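Leave the spices out
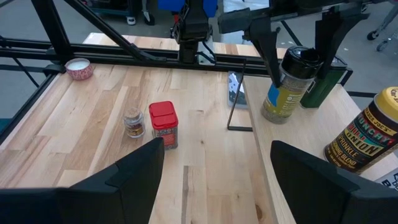
Glass jar, red flip-top, more seasonings on the raised board.

Every kitchen article I read wants my spices in a drawer. Or a rack, or matching tins with little chalk labels. I did the drawer thing for 2 years in the Ustville apartment and cooked worse the whole time. Salt, pepper, garlic powder, done. Couldn't see the rest so it didn't exist.

Now they stay out. On the wood, where I chop. Different sizes, different lids, labels that shout at each other – fine. I grab by color. Red top, I know it before I've read a word. Pour them all into the same pretty jar and you've thrown that away, and then you're sniffing three brown powders over a hot pan trying to remember which is the cumin.

People say light and heat ruin them. Sure, next to the stove, don't do that. But a jar that gets emptied in a couple months doesn't have time to go stale. The ones that go stale are the ones in the back of teh drawer. When I moved to Larum in March I found paprika back there older than my car.

And the cost. A store on Van Dusen has a 10 jar rack for $132. Empty! I could buy roughly 3 years of actual pepper for that.

One thing I'll give the tidy crowd, a raised board helps. Keeps most of the containers together, and I can slide the whole lot over when I need room for dough. The one or two I'm using come down onto the table and go back after. Or they dont go back, and they're sitting there at breakfast, and I put some on the eggs.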